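4. Collecting the demonstrations

Figure 1. Wrist camera view over the memory slots of a desktop board. 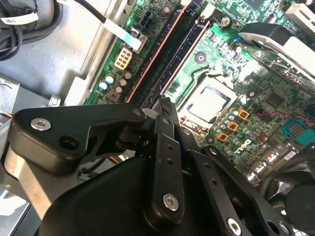 4.1 Task set and terms

The Fomia set was recorded to train a policy for servicing used desktop computers at the board level. We use the word "demonstration" for one continuous recording of a person driving the arm through one task, from the moment the operator takes control to the moment control is given back. A "session" is a run of demonstrations made by one operator on one computer without a change of task. A "unit" is a computer case with its board and everything fixed inside it.

Four tasks were chosen. In the first, the arm moves to a memory slot and lines up the fingers with a module without touching it. In the second, a module is taken out and put down on a mat beside the case. In the third, a module is picked up from the mat and pressed into a given slot. In the fourth, a cable plug is pulled from its socket and laid clear of the board. The first task may seem too simple to be worth recording by itself. It was added after early training runs in which the policy reached the correct slot but arrived at a poor angle, and in which the later parts of the motion could not make up for the error.

The wrist view for work at the slots is shown in Figure 1. Two memory modules lie side by side, with power connectors on one side of them and the processor on the other. The central link of the gripper overlaps the slots from the camera's point of view, so their lower ends are hidden. This matters for the choice of inputs, and we return to it in Section 4.4.

4.2 Operators and control

All demonstrations were given by hand. The operator holds a small leader arm with the same joint layout as the working arm, and the working arm follows it with a fixed motion scale. A trigger on the leader sets the opening of the fingers. A foot switch starts and stops the recording, which leaves both hands free and avoids the short jerk that we found at the end of early recordings when operators reached for a keyboard.

Operators were trained on a scrap unit that does not appear in the set. Training covered the control scale, the limits of the wrist joint and the amount of force the fingers apply at each trigger position. An operator was allowed to record once they had completed each task on the scrap unit without a protective stop. The operator guide was written by Lorena Zapata and was kept short on purpose: it says where a demonstration begins and ends, what counts as a failure, and which contacts are allowed. It does not say how a task should be done. We wanted the normal spread of approach angles and grasp points that comes from different people solving the same problem.

This choice had a cost. Two styles of module removal appeared in the recordings. Some operators opened the slot clip with the tip of one finger before grasping the module, while others took hold of the module first and worked the clip afterwards. Both styles succeed, but a policy trained on an even mixture of them tended to hesitate between the two. We kept both in the released set and marked each demonstration with a style label, so that users can train on either style alone or supply the label as an input. All results in Section 5 are for training with the label supplied.

4.3 Units and workplace

Recording took place at the Plirnthorpe workshop, which takes in retired office computers for repair and parts. Units were used in the state in which they came off the shelf, with the side panel removed. They were not cleaned first. Dust, cable routing and leftover labels vary a good deal between units, and a policy meant for this kind of work has to cope with all of them. Cables that passed directly over a slot were moved aside by the operator before recording began, except in the plug removal task, where they were left as found.

The case was laid on its side on a low table and held against two stops. After each session it was turned or shifted by hand within a marked area. We did not use a fixed grid of positions. An earlier pilot with a grid gave a policy that did well at the grid points and noticeably worse between them, even though the spacing was small compared with the reach of the arm.

Lighting was treated in much the same way. The workshop has overhead lamps, and a single movable lamp was added beside the table. Its position was changed between sessions, but not within a session. Strong reflections are common in this setting. In Figure 1, light from the upper right produces glare on the processor's heat spreader and on the large white shroud in the corner of the view, while the gripper housing is in deep shadow. We made no attempt to remove such effects with diffusers or filters. Exposure was locked at the start of each demonstration, as automatic exposure caused the board to darken or brighten when the gripper crossed a reflective part.

4.4 Recorded signals

Each demonstration holds the following signals: the wrist camera stream, a second stream from a camera fixed above the table, the joint positions of both arms, the finger opening, the motor current of the gripper, and the state of the foot switch. All signals carry time stamps from one clock. The camera streams are stored at their original rate, and the joint signals are resampled to match them only when training data is prepared. Both the raw and the resampled versions are part of the set.

The wrist camera is mounted close to the gripper and moves with it. This keeps the board features large and sharp during the final approach, when small errors have the greatest effect. The price is that the gripper itself covers much of the view. In Figure 1 it fills most of the lower half, with the left bracket above a group of capacitors and the central link across the slots. The area of interest can therefore be hidden at the point in the task where the policy needs it most.

We considered moving the camera further out on a longer bracket. Trials with such a bracket gave a clearer view, but the bracket struck the case wall in the deeper units, and its slight bending added an error that changed with the wrist angle. The short mount was kept. To make up for the hidden area, the policy receives a brief history of wrist views as well as the current one, so that features seen on the way down remain available after they are covered. The overhead view helps to find the board and the general area of the slots but has too little detail to guide the last part of the motion -- a test with this view alone failed at the alignment task on every unit we tried.

The gripper current was added late in the work, once recording had already begun. It is the only signal in the set that responds directly to contact. Demonstrations made before it was added have been kept, with the missing channel filled by a constant and a flag that marks it as absent.

4.5 Checking and rejection

Every demonstration was checked by a person who had not recorded it. The checker watched the wrist stream at normal speed and gave one of three marks: accepted, failed but usable, or rejected. A failed but usable demonstration is one in which the operator tried the task in earnest and did not complete it, for example by losing hold of a module on the way to the mat. These are not used to train the policy but are used to train the success detector described in Section 4.6. A rejected demonstration is one with a fault in the recording, such as dropped camera data, a late foot switch or a protective stop. In all, 264 demonstrations were rejected. The set keeps 2,000 accepted demonstrations, with 500 for each of the 4 tasks.

Most rejections came from clock faults in the early sessions. A smaller group came from pauses. Operators sometimes stopped above the board to judge the depth of the next movement, and a policy trained on such recordings learnt to stop in the same place, occasionally without starting again. We first rejected any demonstration with a long pause, then found that this removed too many recordings of the insertion task, where pauses are natural. The final rule cuts the pause from the training version and leaves the raw recording unchanged. Cut points are stored in a separate file.

Checkers did not always agree. When a module had been pressed in but one clip remained partly open, some treated the attempt as complete and others as a failure. The guide was changed to require both clips to be closed where the slot has two, and the affected recordings were checked again under the new wording.

4.6 Division for training and testing

The set was divided by unit. No computer appears in both the training part and the test part, and this also holds for units that share a board model. A random division by demonstration would have given higher scores, as neighbouring recordings from one session show nearly the same board from nearly the same position. We report such a division once, in Section 5.3, to show the size of the difference.

The success detector uses the same division. It takes the last part of the wrist stream together with the finger opening and returns a score between zero and one. Its training data combines the accepted and the failed but usable demonstrations. The ratio of the two differs from task to task, so batches were balanced within each task before training.

Board coordinates were not labelled by hand. We tested a version in which slot corners were marked in the first view of each demonstration and given to the policy as extra input. It improved alignment on units seen in training and made little difference on unseen ones, and the marking work could not be justified on that basis. The corner labels from this test are supplied for the alignment task only.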